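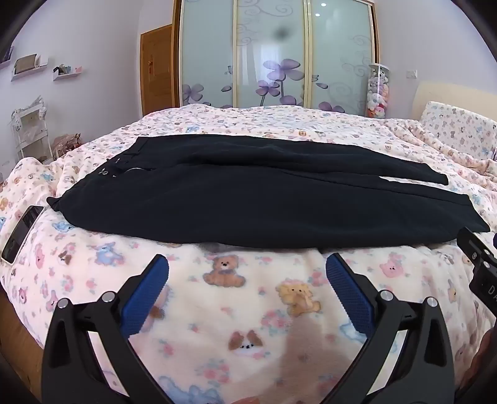 20 April 2025: folding, and the wardrobe count

Did the wardrobe today, or the left third of it. The plan in November was to do the whole thing in one go and I gave up at the second shelf, so this time the target was smaller: trousers and anything else dark, nothing on hangers, no drawers.

The bed is the only flat surface long enough. I had thought of changing the fleece for a plain sheet first, as black cloth collects pink fluff, and then did not bother. The clothes roller took off what came up. The fleece does have one advantage, in that fabric stays where it is put. On the cotton cover in summer everything slides as soon as the second leg is lowered.

Method for trousers, written down so that I stop reinventing it:

Lay them lengthwise, waistband to the left. Put one leg on top of the other and match the side seams first, hems second. If the two disagree, trust the seams. The black pair with the pale side stripe is useful for this, as the stripe shows at once when the top leg has drifted. It had drifted. I pulled it back from the knee, which moves the whole leg, whereas pulling at the hem only stretches the last bit of it.

Smooth from the waist down with the flat of the hand. Fold hem to waistband, then in half again. A third fold makes the bundle too thick for the shelf and leaves a crease across the thigh.

The waistband is the awkward part. With two buttons and a ring fastener on it, the top never lies quite flat, so I turn it to the inside of the last fold. Otherwise the ring marks whatever is stacked above. I found a small round dent in the grey jumper that I am fairly sure came from this.

Put the phone on the bed to time one pair and forgot to start it. No figure, then.

Shelf arrangement is now folded edge outwards, darks at the bottom. The Okus boxes from last year are 300 mm deep and the shelf is deeper than that, so there is dead space at the back which I have filled with spare pillowcases. I would not buy the Okus again. The lids bow. The Oltska ones in the hall have held up better and cost less.

The sliding doors need attention. The middle one drags at the end of its travel. I vacuumed the bottom track and got out a surprising quantity of grit, and it improved slightly. The glass I wiped with a damp cloth only, keeping off the metal strips.

Second half of the session was the plain black pieces. These are worse than trousers, having no stripe to line up and no obvious front in poor light. I spread each one, found a corner, flattened the creases near it and worked outwards from there. 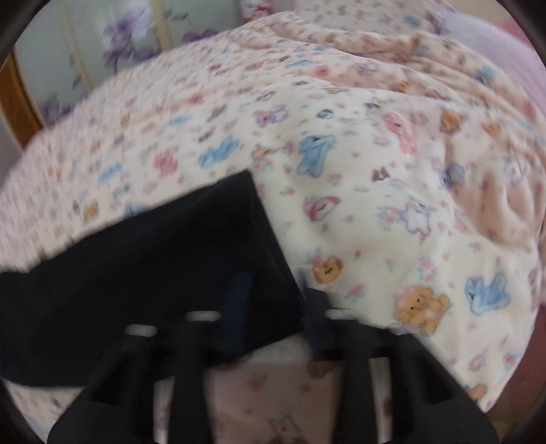

Black cloth spread on the fleece, creases still showing near the corner.

Ten items to the charity bag, which is fewer than I wanted. Two more are undecided and have gone on the chair, where they will probably stay.

To do: candle wax for the door track, a new roller refill, and wash the fleece on its own at 30.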